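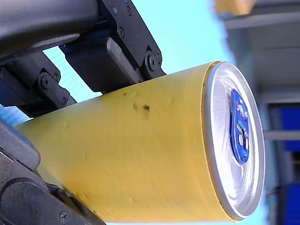 A yellow can in the gripper at our open day.

Home | Visit | Open Day FAQ | Contact
Print this page | E-mail this page

Do I need to book?
Yes please! Each session at Grostislow takes 14 guests, and we do love a full room. 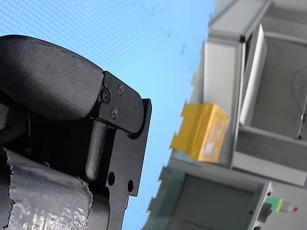
GROSTISLOW, January

How long does a session last?
Plan on 2 hours, though folks who get chatting with the operators (and most do) tend to stay longer. 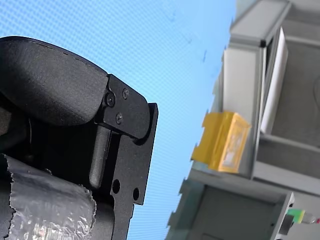 Photo: Ravance Open Day team

Can children come along?
They sure can, from age 6 and up, as long as a grown-up stays with them the whole time. Ask at the Albers desk for the kids' worksheet.

Will I get to see the gripper up close?
You will, and you're welcome to ask anything you like while it's working, from how the fingers move to what it has trouble holding.

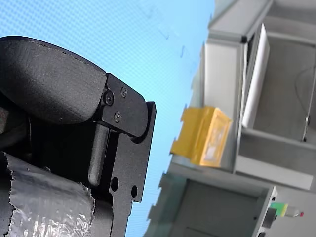 If you'd like a turn at the controls yourself, tell us when you book, and we'll do our very best to fit you into the Flateter session after lunch.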